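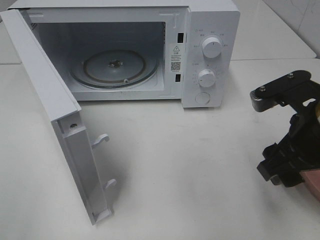
Lectura: 2 min

Cocinar sin manos (o casi): nuestra visita a Pirzada

En marzo me escapé a la jornada de puertas abiertas de Pirzada, el taller de robótica que Ramach tiene montado detrás de sus oficinas, y vuelvo con ganas de contarlo todo. Os aviso de que yo iba por el café y acabé pegada a la mesa de la cocina hasta que nos echaron.

La tarea del día era de lo más doméstica: un microondas blanco, con sus dos mandos redondos y su botón para abrir la puerta, y una pinza negra que entra por el lado derecho. Parece poca cosa, ¿verdad? Pues intentad explicarle a una máquina cuánto hay que empujar un botón que queda a ras del panel. O por dónde se pasa cuando la puerta está abierta de par en par y ocupa media mesa. Yo cierro la mía con la cadera y no lo había pensado en la vida.

El equipo nos contó que llevan 600 intentos grabados solo con este aparato, entre abrir, cerrar y girar el temporizador. Lo que más guerra les da es el temporizador, porque la pinza tiene que sujetar el mando y girar sin resbalar — y los mandos redondos son traicioneros. El programa que lo dirige se llama Prasent y lo van retocando casi a diario. Una señora preguntó si también sabría limpiarlo por dentro y se llevó el aplauso de la tarde (la respuesta fue que todavía no, qué pena).

Luego nos dejaron probar el mando a distancia, ¡por fin! De los nueve que nos animamos, solo dos conseguimos cerrar la puerta a la primera. No diré que fui una de esas dos personas, pero tampoco lo voy a negar. Se pasa mucha más tensión de la que parece desde la silla, sobre todo al acercarse a los ganchos del cierre, que tienen que entrar cada uno en su ranura.

La próxima sesión será con los cajones de Pudetti, que por lo visto tienen un tirador bastante puñetero. Si queréis venir, responded a este correo y os apunto. Empieza a las 9 de la mañana y conviene llegar desayunados, que el café vuela.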